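Search this site
Search
Grostix Bench Mat review: three months in
Posted in December by the Masby workshop desk

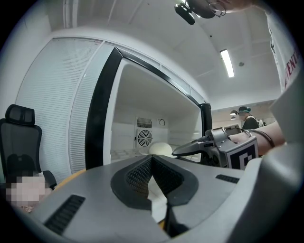

Short version for the people who scroll: good mat, bad corners, buy the large. Long version follows, typed fast between jobs.

I fix small stuff. Lamps, radios, kitchen scales, the odd sewing machine. My old mat was a cutting mat from a craft store and it had gone wavy from me parking a hot iron on it one too many times. So in went an order for the Grostix, the large one, charcoal. $112 with shipping. Yes, for a mat. I know.

Arrived rolled in a tube, which I hate. It says to lay it flat overnight. Took 3 days with paint cans on the ends and one corner still lifts. Not a lot, but enough that a screwdriver rolls toward the middle, and my sleeve catches it when I reach for the lamp. The cheaper Wevell mat I tried before this came flat in a box and stayed flat. Point to Wevell there.

Heat. This is what I bought it for. Grostix claims 500 degrees on the packaging, Fahrenheit, small print. I don't have a way to test that properly. What I can say is that I've dropped solder blobs on it, set the hot air nozzle down on it by mistake, and rested the iron tip on it long enough to swear. No marks from the solder. The nozzle left a shiny patch the size of a coin that hasn't gone anywhere. The iron did nothing. Smell on the first couple of hot jobs, kind of like a new shower curtain, then it quit.

Grip is great. Almost too great. You can lean on a chassis and it stays put, but you can't slide anything heavy either, you have to pick it up. Turned a sewing machine around on it and the whole mat came along for the ride. If you work on heavy things get some double sided tape under the back edge. The underside is smoother than the top, wish they'd done it the other way round.

The trays. There are 9 little molded pockets along the back for screws. Nice idea, too shallow. Fine for anything small and flat. Longer screws stick up and get swept out by a cuff. I ended up putting a MacLeish magnetic dish on the left and using the pockets for washers and fuses. The dish was a fraction of the price and if you made me give one of them back it would not be the dish.

Also the pockets are a pain to clean. Flux gets down in the bottom corners and a rag won't reach. Cotton swabs and alcohol, then a dry brush. The flat part wipes down fine with dish soap. Coffee came off, marker came off with alcohol, red grease pencil did not come off and now I have a red line by the ruler forever.

Ruler, yes. Printed along the front, inches and metric. I checked it against my steel rule and it's good at the short end, a hair off at the far end. Wouldnt cut anything to it. Fine for "is this the long screw or the short screw". The print has started to fade right where my wrist sits, which seems early.

Color: get charcoal. The blue looks better in the listing but a friend's blue one shows every burn and every bit of dust. Charcoal hides the lot. Downside is black screws vanish on it. You'll find them with your elbow.

Size: the medium is too small for anything with a case you need to open out. The large fits my bench with a strip left over for tools. Measure first. I didn't, got lucky. It can be trimmed with a utility knife but do the plain side, obviously not the tray side, and go slow, it grabs the blade.

Static: they sell it as static safe and there's a snap for a ground cord at the right rear. Cord not included, come on. At this price. Any standard cord fit mine. Snap is tight, took pliers to get it off agian.

Would I buy it over the Wevell? For soldering, yes, the Wevell scorched in the first week. For plain assembly, no, save the money and get the flat one. If Grostix ever ship the thing in a box and make the pockets deeper I'd have very little to moan about.

Four out of five. Half of the missing star is that corner, which is up again as I type this.

Filed under: Bench & Workshop, Reviews, Mats and Surfaces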